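Washing heavy flannel with regular shirts, one load or two?
Laundry & Clothing Care > Washing

nbite64
I have a yellow and brown plaid flannel, the thick kind, and a blue checkered shirt that I wear to work.

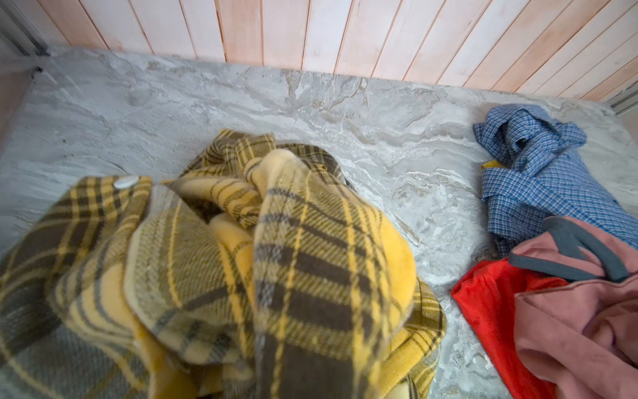

Up to now I've put everything in one load on warm and hung it up after. The blue one comes out fine. The plaid one takes until the next evening to dry and the inside of the collar has started to pill. The label is faded so I can't read the fiber content. I bought it at Rekwood four winters ago. Should I be running it separately? I don't have enough heavy stuff to fill a machine.

Jurgita Z
Separate. Thick things and thin things spin differently. The thin shirt gets wrapped up in the heavy one and neither rinses well. Wait until you have a sweatshirt or two to go with it.

partington_al
I'd keep them together. It's two people's worth of opinions on this forum every May when the heavy shirts get put away, and I have washed mine mixed for years. Cold water, buttons done up, inside out. Warm is what's causing your pilling.

Jurgita Z
Buttons done up is bad advice. It pulls on the buttonholes during the spin. Undo them all, cuffs too.

partington_al
Mine are fine.

gluik
Is that fleece in the plaid one? Looks fuzzy in the fold on the right. If it is, keep it away from towels, and skip the fabric softener. Softener mats the nap down and you won't get it back.

nbite64
Fuzzy, yes. I don't know if it counts as fleece. No softener, but there's usually a towel or two in with it.

gluik
Then I'd take the towels out first and see if that fixes the pilling before you change anything else.

Martins V.
Does your machine let you set the water load? On my Kivska there's a half load button and I use it for exactly this. Flannel by itself, half load, cold, 40 minutes. It comes out ready to hang.

nbite64
It does have one. I never tried it.

Jurgita Z
Also shake it out as soon as the cycle ends. If it sits in a heap the creases set in that thick cloth and ironing it is a pain.

partington_al
Agree with that one.

zukas_a
For the drying time, use a wide hanger and leave the front open. I got a set of the Rarkard ones, 50 cm, and the shoulders dry the same day. Wire hangers leave the two sides touching.

nbite64
OK. Tried it this morning with just the flannel and one sweatshirt, half load, cold, inside out, buttons undone. Hung it at 9 on a wide hanger with the front open. Will post when it's dry.

nbite64
Dry at 6 pm except the cuffs. The blue shirt goes in with the towels from now on.

gluik
Put the blue one with your other shirts. Towels will lint all over it.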